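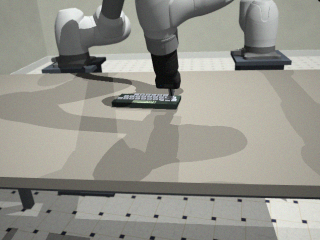 Grarnaneck, 2021-08-12

How to clean a computer keyboard without breaking it

Most keyboards get cleaned when a key starts to stick, and by then the job takes an afternoon. Done every couple of months, it takes about 3 minutes plus drying time. The steps below are for an ordinary desktop keyboard with a cable or a removable battery. Laptop keyboards are covered briefly at the end.

What you need

A soft, dry paintbrush, one inch wide
Cotton swabs
A lint-free cloth
Rubbing alcohol, 70 percent or stronger
A plastic keycap puller or a loop of thin wire
A bowl of warm water with a drop of dish soap

Do not use window cleaner, bleach or anything with acetone in it. Acetone will cloud the plastic and take the printing off the keys.

Step 1. Disconnect it

Unplug the cable. If the keyboard is wireless, switch it off and take out the batteries. Check the battery contacts while you have the cover open. White or green crust can be wiped off with a swab dipped in white vinegar, then dried.

Step 2. Shake and brush

Turn the keyboard over and tap the back with your open hand. Go along the full length, then tilt it on its side and do the same. Brush between the rows from one end to the other, always in the same direction, so the dust ends up in one place.

Canned air works too, but keep the can upright and use short bursts. A tilted can sprays cold liquid.
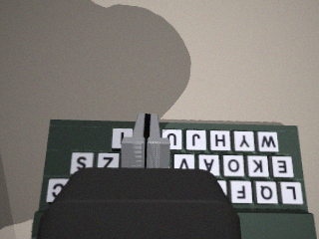 Step 3. Wipe the key tops

Dampen the cloth with alcohol. It should feel cool but leave no drops when you squeeze it. Wipe each row with light pressure and turn the cloth often. For the sides of the keys, use a swab. If the letters on your keyboard are stickers or cheap printing, test the alcohol on a key you never use first.

Step 4. Remove keys only if you have to

Take a picture of the layout before you pull anything. Set the puller under two opposite edges and lift straight up. Leave the space bar, Enter and both Shift keys in place if you can – they usually sit on a metal bar that is easy to bend and tedious to refit.

On thin keyboards with scissor clips, skip this step altogether. The clips snap, and spares are hard to match. I paid more for three clips on my old Dodora than I did for the keyboard at a yard sale. 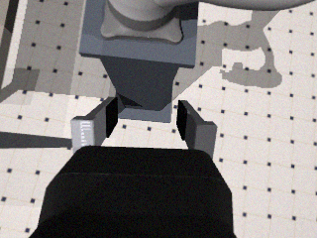
Step 5. Wash the loose keys

Put them in the soapy water for 20 minutes, swirl them around, rinse and lay them face up on a towel. Leave them overnight. Water hides inside the stem, and a key that looks dry can still drip when you press it back on.

While they dry, clean the base with a barely damp swab. Lift out hair with tweezers. Do not pour any liquid into the base.

Step 6. Put it back together

Work from the picture you took. Press each key down with your thumb until it clicks. Plug the keyboard in, open a blank document and type every key once, including the number pad.

If a key is still slow, put one drop of alcohol on the switch and press it 15 or 20 times. Let it dry before you judge it.

Laptops

Shut down, unplug, and hold the machine at an angle while you brush. Put alcohol on the cloth, never on the keys. Stop there.
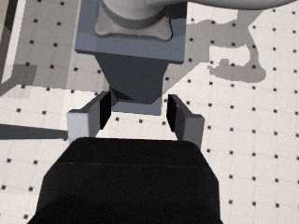
Adelmo Lo Presti writes that he dries his keycaps in a salad spinner lined with a dish towel, and that they are ready in an hour or two instead of the next morning. He also disagrees about the space bar. On his keyboard the metal bar unhooks from the front with a fingernail, and he says most of the crumbs were under there.

I have not tried the spinner. On the space bar, look up your model first – if the maker shows the bar coming off, go ahead.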